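From: Yvette Carrier
To: Levden Menders list
Date: 5th July
Subject: Re: What do you all do with the cable box?

Jagadeesh Kamath wrote:

> I have inherited the cable box from the Annamalai Road hall and it is
> hopeless. Everything is wound round everything else. My feeling is we
> should snip the lot and take it to the tip before the November sale,
> but I thought I'd ask first. Has anyone got a method, or at least the
> patience? Also, does anyone want a bread maker with no paddle?
>
> Jagadeesh

Oh Jagadeesh, please don't snip! I love a tangle. Give me a clear bit of floor and a pot of tea and I'm happy for the whole afternoon.

I've got one on the go at the moment, orange and black all through each other with a light grey cable curving out of the side, and the colours are such a gift. With an all-black knot you're working by feel, but with these you can pick one colour and ignore the rest until you've found where it goes.
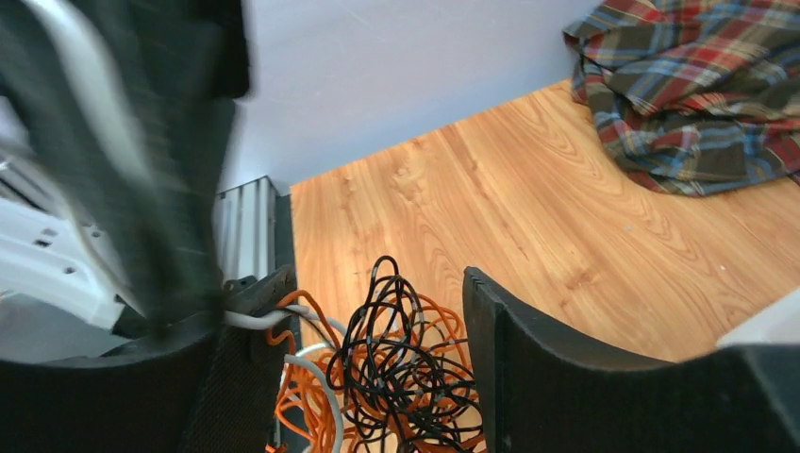

Reading time: 2 min

My way of doing it, for what it's worth. Get it off the table and onto the floor, where you can spread out. Don't pull anything! Pulling is what turns a tangle into a knot. Instead put both hands in and sort of fluff it, as if you were loosening wool, until you can see daylight between the loops. The thin black stuff will spring up on top (it always does, it's wiry and has a will of its own) and the thicker curls tend to sink to the bottom.

Then look for an end. Any end! Work it backwards through the loops, and every time you free a bit, lay it well away from the heap so it can't get drawn in again. Orange is my favourite to begin with because it shows up so beautifully against a wooden floor, and you can follow one big loop with your eye before you touch it.

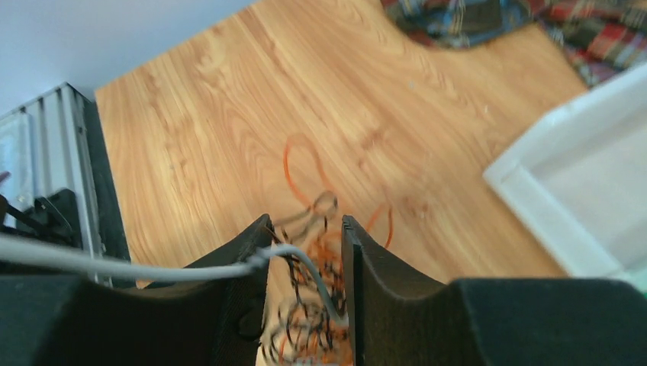 A few odds and ends

Winding up: big loose loops, and a strip of old shirt to tie them. Satish Varghese swears by the Plorna ties, and they are good, but I've got a rag bag to get through. Flannel is lovely for this, it grips without biting.

Labels: write what it belongs to, if you know, and put "don't know" if you don't. Sumathi can test the don't knows at the next session, but she'd like them sorted by plug first please.

Anything with split or brittle covering goes in the recycling, no arguments, and I'm with you on that part.

If you really can't face it, bring the box round to mine any evening after seven. I mean it, I'd be delighted. Bảo Bùi has offered to help as well and he's much quicker than I am with the thin ones.

No to the bread maker, sorry, but is it a Dratow? I may have a spare paddle in the loft.

Yvette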